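Okay, a bunch of you asked for the house rules we use when we record hand demos (ironing, pouring, all the stuff robots are still bad at), so I'm going to post them as a thread. June 3, 2021 version. I fully expect to be embarrassed by it in September.

1/ Background, super quick. I write the recording rules for Brenus, our household tasks project. People do chores with tracking gear on their hands, we record it, and the data goes off to the training folks. My rule sheet started as 2 pages. It did not stay 2 pages!

2/ Rule one: anything with a cord gets its own section. Irons especially. The cord goes out to the side of the working hand and never crosses between the hands. Give it a big lazy loop so it can't tug. You've already got a tracker cable hanging off that wrist, and you do not want those two meeting.
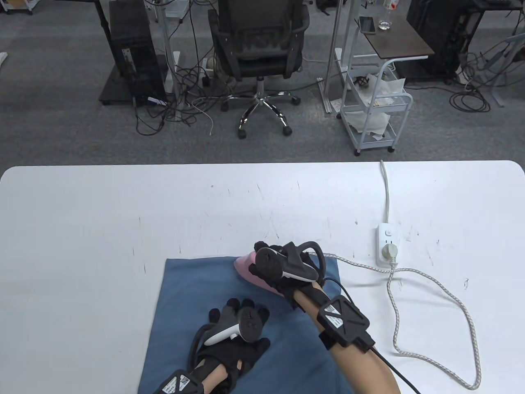 Left hand flat, right hand on the iron, cord out to the right.

3/ Somebody asked why we don't use a cordless iron. I want the cord! Real homes have cords. If the robot has only ever seen irons with no tail, guess what it does the first time there's one lying across the towel.

4/ What I do want is a power strip the operator can reach without standing up. If something feels wrong, you switch off at the strip and then you talk about it. In that order. I've had people politely wait for the take to end before mentioning a problem, so now that's in bold on the sheet.

5/ Gloves! Thin knit gloves are for tracking, they are NOT heat protection. I wrote that sentence 40 different ways before landing on "treat your hand as bare." The free hand stays behind the iron or well out to the side of its path, never in front of the tip. And before anybody puts a strap on, they show me where they'd park the iron between passes.

6/ Bare forearms are okay under our rules. Loose sleeves aren't. A floppy cuff covers the wrist module and then the tracking goes weird for half a take. Push them up or change your shirt, sorry.

7/ Liquids. This is where I get yelled at. We use colored water-type stuff in clear plastic cups because you can see the level, and I love it, but a cup and a power strip don't share a table while anything's plugged in. Hot tasks and wet tasks get separate blocks with a full table reset between them.

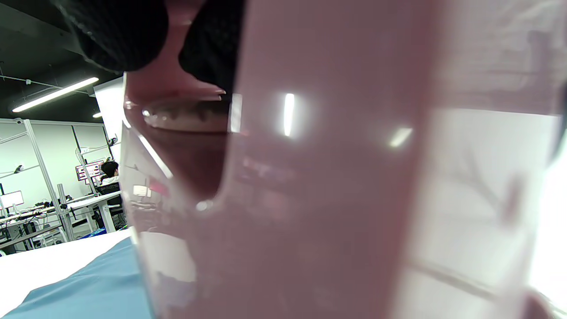
Pink drink duty. Grip from the top, cup tilted, level still easy to read.

8/ Grip rule for cups: pick one and keep it for the whole block. From the top or around the side, I don't care which, just write it in the log. The Sokuveo template has a box for it. We went back through 527 takes and 29 had no grip noted at all, which meant watching every one of those again with a very large coffee.

9/ A friend at Hägglund does it the other way and lets people switch grips whenever they feel like it, then labels everything afterward. Totally fair! You get more natural motion. You also need somebody who enjoys labeling, and I don't have one of those.

10/ Background people. If you record in a working office, everyone in that office has to know before you start, including the person way off at a desk who thinks they're out of view. Monitors count too. Lock your screen or put something boring on it. I ask out loud at the start of every block and I feel silly every time and I'm going to keep doing it.

11/ Reset between takes. Cloth laid the same way, long side running away from you, edges where the sheet says. Iron on the same side. I used to want tape marks on the table and then the tape started showing up in everything, so now we eyeball it against a printout.
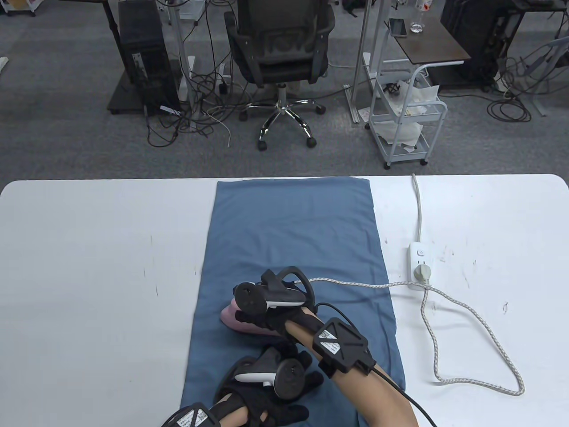 12/ Then do a slow pass before the real one. Just one stroke up the cloth and back, checking that both controllers sit snug over the knuckles and that the wrist cable has slack at full reach. Takes no time. If the cable goes tight, fix it now, because you will absolutely forget once you're recording.

13/ Last one for today: anyone can stop a take for any reason and doesn't have to explain it. Stopped takes get kept and tagged "stopped," they don't get deleted. The Mikham people asked for ours, so clearly I'm not the only one who finds them useful.

14/ I still don't have a good rule for steam. If you've got one that works with gloves and trackers on, please send it, I'll put it in the next version with your name on it!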